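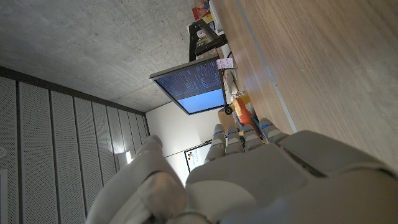
*A wooden tabletop under a concrete ceiling.*

**Toltville, 14 Jun 2021** – Dastari will open its new public reading house on Dekker Street in September. The house offers 77 seats and a collection of 3314 books, most of them in the languages spoken in the district. Entrance is free for all residents of Toltville.

Evening courses in writing and bookbinding will follow – registration is possible at the Skadon office, room 27.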